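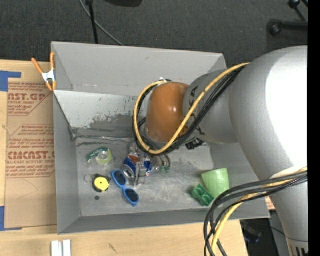
*A gray bin on the bench, with a robot arm reaching over it*

## About Stolard

We read nutrition research for a living, and we love it! Stolard is a small group of dietitians, biochemists and writers working out of two rooms in Trarkthorpe. We started with a shared folder of papers on fiber and gut health that kept growing until it needed a proper home.

Today our open library holds 1383 plain-language summaries of studies on vitamins, minerals, plant compounds and everyday foods. Each one says who was studied (people, mice or cells in a dish), how long the work ran, and who paid for it. Two of us check every summary before it goes up, and if a newer study changes the picture, we go back and rewrite it.

### What we do

- **Reading Desk:** send us a question about a supplement or a food and we'll look for the studies behind it. We take up to 30 questions a month.
- **Atow:** our free newsletter, now going out to 3000 readers, with four new papers in every issue.
- **The Özkan Shelf:** older studies on iron and anemia, many of them hard to find online, summarized from the print copies.

We don't sell supplements or take ads from companies that do. We can't give personal medical advice either, so please talk to your doctor before changing what you take.

New classes for school cooks and clinic staff begin in October, and we'd love to see you there.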